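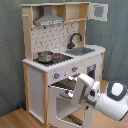 About Us

Kanness is a small recording studio and record label. We record bands and solo artists, mix and master their songs, and put out a few releases a year under our own name. Most of what we work on is electronic music, folk and the odd brass record.

The studio was started by Yesenia Cuevas, who grew up playing clarinet in school bands and later ran sound for a wedding band. She bought her first mixing desk from a church that was replacing its sound system. It had 24 channels on paper and fewer that worked. For the first two years she recorded people in their own living rooms and garages and mixed at home at night.

The first record with our name on it was Omberg, a five-song EP by a duo of the same name. We pressed 751 copies, and they sold out slowly, mostly from a box at the merch table. The second was a full album by Radwan, a singer and keyboard player who still records all of her vocals with us. That album paid for the lease on the building we're in now.

What we do

We have one large live room, one small booth and a control room. The live room fits a full drum kit and a six-piece band without anybody having to stand in the hallway. There is an upright piano, tuned every October and again in the spring, two electric pianos, and a wall of amps that can be used at no extra charge.

A normal session day runs from 10 a.m. to 8 p.m. with a break for dinner. An engineer is included in the price. You may bring your own if you prefer, and we'll stay in the building to help with the patching.

We also mix songs recorded elsewhere. Send us the tracks and a rough mix, tell us which records you like the sound of, and we'll do one song first. If you don't care for it, you pay for that song and we leave it there.
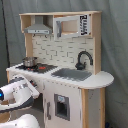 Radwan told us she liked being able to stop a vocal take halfway through and talk about the lyric, and that in other studios she had always felt the clock running. She also said the booth gets too warm in summer. We have put in a quieter fan.

The label

Kanness has released 14 records to date. We sign one record at a time and don't ask for options on the next one. The artist keeps the publishing and owns the masters. We get a license for seven years, after which it can be renewed or dropped. Costs come off the top and everything left is split down the middle. Statements go out twice a year, including when the amount is small.

Our best seller is the second album by Astava, an instrumental group with two drummers. It has sold 3309 copies on vinyl and is in its fourth pressing. Before that record we had never ordered more than one run of anything. The band now tours on its own and comes back to us to rehearse.

We press vinyl when there's a reasonable chance of selling it. Otherwise we do a digital release, with cassettes if the artist wants something to sell at shows. Sleeves are printed locally on uncoated board.
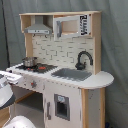

Test pressings are played all the way through on two turntables, a good one and a cheap one, before we approve them. We rejected the first test of the Astava album over a noise at the start of side B, and the release moved back by nine weeks. Orders already placed were kept open and anyone who asked got a refund.

Sending us music

We listen to everything that comes in, but it can take a couple of months. Please send links to no more than three finished songs. A short note about where you play and who is in the band is useful. A full press kit isn't needed. We don't release cover albums or beat tapes, and we don't do management or booking.

Our mailing list has nearly 2054 people on it and goes out when there is a new record or a show. Studio bookings are made by email, usually four to six weeks ahead. Short sessions sometimes open up sooner, so it's worth asking. A deposit of one day holds your dates and can be moved once.

Loading is through the rear door. There is parking for two vans.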